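Workshop members build robot cell to take apart old PCs

Friday, August 2, 2019

Two members of the Brarnonov shared workshop are building a robot cell that handles hard drives from discarded desktop computers. Radek Bednárik and Juraj Šimek began the project, named Koubek, last winter and have put 263 hours into it.

The cell has two arms and a 3D-printed fixture plate for the parts. Bednárik wrote the control software. Šimek designed the plate and printed it at home.
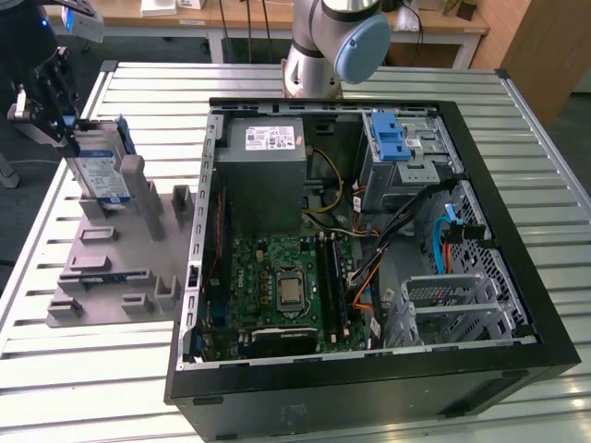
A gripper holds a 3.5-inch hard drive on the fixture plate next to an open desktop tower.

"The drives were the easy choice because the caddies give you something to grab," Šimek said. "Cables are a lot harder."

The pair have spent $812 so far, $300 of it from a workshop grant. They plan to show the cell at the Brarnonov open day later in August.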